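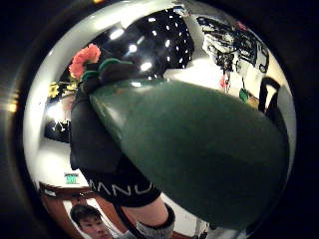 Dark green in a small dining room – am I going to regret it?

Posted 23 Aug 2000 in Paint and Walls, Hulavus Home Help

We moved into a row house in Clomgate in February and the dining room is the last room left to paint. It's 13 feet by 14 with one window on the north side, and right now it's a sort of tired oatmeal color that makes dinner feel like a dentist's waiting room. I want green! Deep bottle green, the kind in the first picture, where it goes pale along the top edge from the overhead light and darker down where it curves under. I have wanted a room like that since I was a kid and my husband has finally stopped arguing.

My worries, in no order:

The window is small and faces north, so it never gets direct sun. Will dark green just look black?

I love shine, but the walls are old plaster and they are not flat. There's a long patch by the door where somebody filled a crack and didn't sand it well.

Ceiling is just under eight feet. Do I leave it white or bring the green up there too?

The floor is pale wood and so is the table, and the table isn't going anywhere (it was my grandmother's and it took three people to get it through the door). The trim is white, needs repainting anyway.

I've got a quart of a Dobre green called Old Cellar and I painted a square on the wall next to the light switch. I like it in the morning and can't tell if I like it at night. Any advice at all would be wonderful, I'm itching to start on the weekend.

3 answers

Answer 1 (marked helpful by the poster)

Do it! I painted a dining room smaller than yours dark green six years ago and I still walk in there just to stand in it.

On the north window: don't fight it. A small dim room painted a pale color is still a small dim room, only now it looks gray too. A dark color at least looks like somebody meant it. What you want to watch for is the undertone. North light is bluish and it will push a green that already leans blue until it reads like slate. Pick one with a bit of yellow or brown hiding in it. Look at the darkest chip on the strip next to the lightest one from the same strip, the light one gives away what's in there.

Your square by the light switch is in the worst spot, sorry. Get a big piece of poster board, give it two coats right out to the edges, let it dry overnight and then carry it around. Put it in the corner farthest from the window. Put it flat against the trim. Look at it with the lamps on at suppertime, and I mean the lamps you'll really use. One square of wet-looking green in a field of oatmeal is going to look twice as dark as a whole room of it.

Shine: with lumpy plaster, go eggshell on the walls and save the gloss for the trim. Every bump throws a shadow when the paint is glossy, and you'll see that crack by the door from the street. If you paint the trim the same green in semi-gloss you get your highlights along the edges of the door frames and the top of the baseboard, which is where they look best anyway. It's the prettiest trick I know and costs one extra quart.

Ask for gray-tinted primer. I did mine over white primer and needed four coats. My sister did hers over gray and needed two, and she has not let it go.
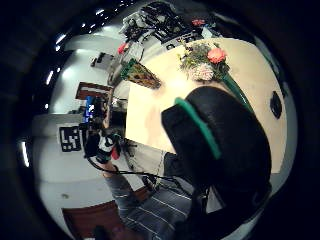

Now the fun part, what goes with it. Dark green likes warm things near it, and pale wood is already halfway there, so your grandmother's table is going to look better than it ever has. Start with small bits of color before you buy curtains or anything big. Coral is the one I'd try first. Look at the artificial flowers on the light wooden table in the second photo: there's a coral-orange one and a pale pink-and-white one sitting in green leaves with tiny yellow buds, and that's pretty much a whole room scheme right there. Green for the walls, pink-and-white for the china or a lampshade, coral for napkins or seat pads, and the yellow only in dots. I'd keep out cold pinks and anything purple, at least until you've lived with the walls for a while.

For the ceiling, I left mine cream and I'm happy. Pure bright white made a hard line all the way around like the lid on a box. Cream, with a little of your wall color stirred in if the store will do it, is softer.
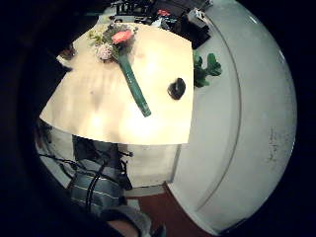 Salmon pink and pale pink with a dark teal-green stem wrap, on a cream-colored tabletop.

Oh, and buy all your wall paint at once and pour the cans together in a big bucket before you start. Deep colors can vary a hair from can to can and it will show up right in the middle of your longest wall.

Answer 2

I'd go the other way on the ceiling. Paint it green. Under eight feet, you can't see where the wall stops if it's all one color, and the room feels taller at night. We did this in our hall and people always think we raised it.

Also, two lamps at table height do more for a dark room than the 100 watt bulb overhead. Get the overhead on a dimmer if you can. And sand that patch! It's an hour's work with a block and some fine paper, then wipe it down and prime. You'll be mad at yourself if you skip it.

Brutitum on the east side of Clomgate mixes Dobre colors while you wait and they'll do half strength if you ask, in case Old Cellar is too much.

Answer 3

green is nice. we have yellow. get a good brush

Comment from the poster

Thank you, thank you! Poster board is drying in the bathtub as I type. I carried the first one around last night and you were right about the corner, it looked completely different there, much softer. Going to try the half strength on a second board before I decide. I am definitely doing the trim in green semi-gloss – my husband went quiet for a minute and then said he could see it. Still torn on the ceiling, so if anyone else has painted theirs dark I'd love to hear how many coats it took and whether your neck recovered.

Reply from Answer 2

Two coats over gray primer. Neck was fine by Tuesday. Use a pole.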